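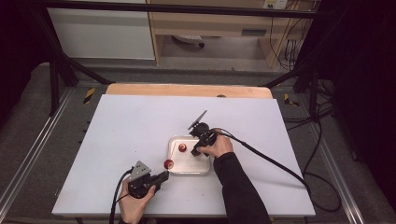 Stenmont prep table check, June 21, 2020. Surfaces first, then trays. White board lies flat, covers most of the table, few specks and scuffs - wipe and recheck. Small red fruit in the tray, a second one on the rim at the corner, move it in.

- [x] Tray rim, no chips
- [x] Table legs tight
- [ ] Cables clear of walkway - one drops off right side of board, tape it
- [ ] Carpet under table vacuumed - not done, do tonite
- [x] Spare trays, 2, on shelf

Recheck in Febuary.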